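The shared workshop at Jakine smells of sawdust and solder, and the builder I came to see had already cleared a stool for me and put the coffee on. She's been at her arm project, which she calls Drinora, for five months of evenings (and a lot of lunch breaks, she admits).

"Everybody wants to see the motors," she told me. "I keep dragging them over to the laptop instead!"

The laptop is where Drinora lives most of the time. She built a whole simulated room for it, with a table, a stone floor, even a clock on the wall, and she tries every move in there before the real arm gets to twitch. The job sounds easy: come down on a yellow box from straight overhead, close the gripper, carry it across to a black tray. She's on attempt 1324. I asked how many of those were any good and she laughed for quite a while.
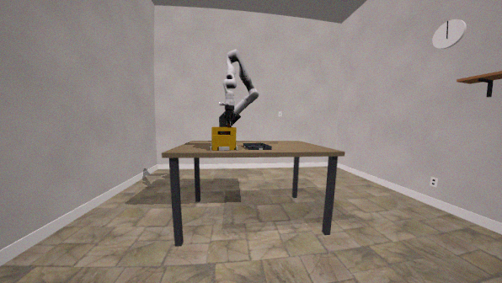
Ortuño, from the next bench over, reckons she should quit simulating and just let the real one bump into things, because a foam block costs nothing and you learn faster with your hands. They have this argument most evenings, I gather.

"He's half right," she said. "The sim never has a loose screw. But I stripped a gear in November doing it his way, and I waited ages for the new one."

Her trouble right now is the wrist. At 96 degrees it does what she asks, and a bit past that the gripper comes in crooked and nudges the box. She has 166 lines of notes on it, all in one text file, and she scrolled through them for me at top speed, muttering. Then she changed one number, hit run, and we both leaned in with our coffees to watch.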